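Open day at the Braltley paper mill
2023-09-13

We caught the 53 bus from the station and walked the last bit along the creek. The mill opens to the public twice a year, in January and again in spring, and entry was $3, paid at the gatehouse. Our group was 22 people, mostly from the bookbinding guild, plus a few locals.

The tour began in the pulp shed. Braltley makes cotton rag paper from offcuts bought from a shirt maker, and the beater runs for most of a day before the fibre is fine enough. It was loud and we were given earplugs. Next came the vat room, where two staff were forming sheets by hand on moulds. The colour of the stock varies from batch to batch and they don't try to correct it.

The drying loft is up a steep set of stairs. Sheets hang over ropes there for up to a week in cool weather. After that they are sized with gelatine and pressed again. The heaviest grade, sold as Hikico, is meant for printmakers, and the lighter Sandhu grade is for letter writing and pen work. Morning tea was scones and urn coffee in the old office. 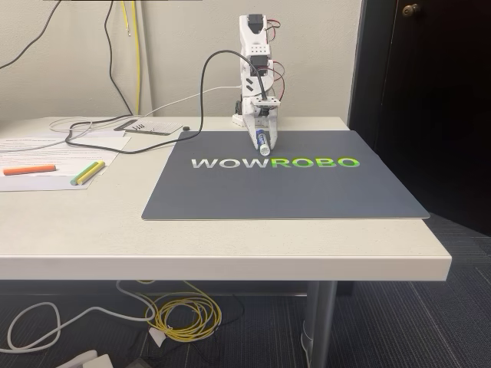

Lamisi Fiadzo thought the sizing deserved more time than it got, as she has had ink feather on the Sandhu sheets and wanted to know whether the gelatine had been changed. The guide said it had been thinned last year and they were going back to the old strength.

The shop is beside the car park. Seconds are sold by weight and are good value if you don't mind a bent corner. I bought a bundle of Hikico and a sample book, number 647, stamped inside the cover. Cards are accepted but the machine was slow, so bring cash.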